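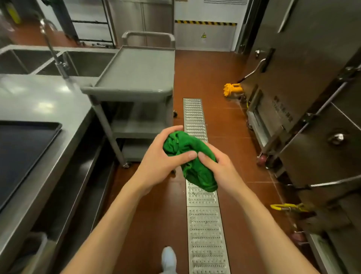
MINUTES OF THE KITCHEN USERS' MEETING

Prikholm Hall, December, 4.30 pm

Present: Sem De Bruijn (chair), R. El Ouafi (El Ouafi Catering), two from the Clulamham lunch club, one from Burnar Bakes, the hall manager (minutes).
Apologies: the evening class tutor.

1. Minutes of the last meeting
Agreed with one correction. Under item 4 the oven repair was put down to the lunch club. It should have said Burnar Bakes.

2. Matters arising
The oven door seal has been replaced. The key safe code was changed and all users have the new one. The notice about parking by the bin store has still not gone up. Hall manager to do it.

3. Cloths
Green cloths are for worktops and the sinks only. Blue is for the dining tables and red is for the toilets and does not come into the kitchen at all. The lunch club said green cloths had been used on the floor more than once and then put back on the side. Sem asked all users to go over this again with their helpers.

Cloths are to be rinsed and wrung out by hand over a sink or the floor drain before they go in the wash bag. Bags have been coming to the laundry heavy with water and the last lot smelled. Any cloth that is fraying badly or has lost its edge should be thrown away and a new one taken from the store cupboard. New ones come in packs of 30 and there are 6 packs left. Agreed to reorder when we are down to two.

R. El Ouafi asked whether paper roll could be used instead. Discussed. The lunch club were against it on cost. It was left that paper roll is for raw meat spills and hand drying, cloths for everything else.

4. Floor and drain
The long steel grate down the middle of the floor is to be lifted and cleaned underneath once a week. At present it is done when somebody remembers. The sections are awkward for one person, so it should be done when two are in. A rota was drawn up: lunch club first, then El Ouafi, then Burnar Bakes, then the evening class, subject to the tutor agreeing.

Burnar Bakes said flour and icing sugar get into the small holes and set hard. They will sweep before they mop from now on. Nothing is to be scraped off plates into the drain.

The red-brown tiles are slippery when wet. Closed, flat shoes to be worn by everyone working in the kitchen - this includes people who are only dropping off. The grout by the back door needs attention. One quote has been received, at £937. Sem thought this was high and will get a second before anything is decided.

5. Sinks and worktops
Both bowls of the double sink to be left empty at the end of a session. The tall tap has worked a little loose at the base. Hall manager to tighten it and to call the plumber if that does not hold. Please do not use the neck of the tap to hang cloths on.

Steel worktops to be washed down, then sprayed and left for the time given on the bottle. Wipe along the grain of the metal.

Black baking trays belong on the rack. They are not to be left flat on the worktop overnight, as the next user cannot tell whether they are clean. R. El Ouafi has marked his on the underside. Burnar Bakes will do the same.

6. Trolley
The grey plastic trolley is for general use and does not belong to any one group. It is to be wiped down on all shelves, handles included, and parked clear of the back door. A second trolley was suggested. Not agreed, there is nowhere to keep it.

7. Money
The kitchen fund stands at about £500 after the oven seal. The tile repair cannot be met from this alone. Sem to ask whether part of it can come out of the building budget. Hire rates to stay as they are until the spring.

8. Any other business
The lunch club will need the kitchen for a full day for their Christmas dinner. Burnar Bakes agreed to move their session to the morning before.

The first aid box is short of blue plasters. Hall manager to order.

R. El Ouafi has lost a large ladle.

9. Next meeting
February, same time. Hall manager to send round dates.

Meeting closed at 5.40 pm.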